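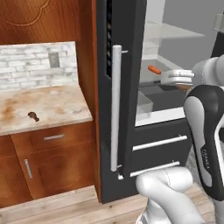

Naming and success criteria for simulated kitchen tasks

Posted in Simulation, Good Practice

Sandrine Besnard
We are writing an internal rule sheet for scripted manipulation episodes (fridge and counter tasks, one arm). Two points are open. When does a pick count as complete, and do untouched objects need to be listed in the episode record? Our Deltness logs only name the target. Limit per episode is 400 steps.

Timothée Pichon
Define success on object state only, never on gripper state. Closed fingers prove nothing – they may be closed on air. We require the target to be clear of its support surface by 50 mm for 10 consecutive steps, with no other contact than the fingers.
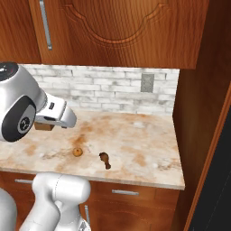
List every movable object, target or not. A record that names only the target cannot be audited for side effects, and a disturbed object should fail the episode even if the pick is good. With a block at the gripper and a drumstick near the front of the counter, the drumstick gets its own line with start pose and end pose. Fixed parts such as the drawer handles go in the scene file, once. Write the tolerance for "disturbed" into the rule as well. Ours is 2 mm.

Hoarau
Agree on state. We only log the target in Kanulix and it was fine so far. Check your step length before copying the 10, ours is different.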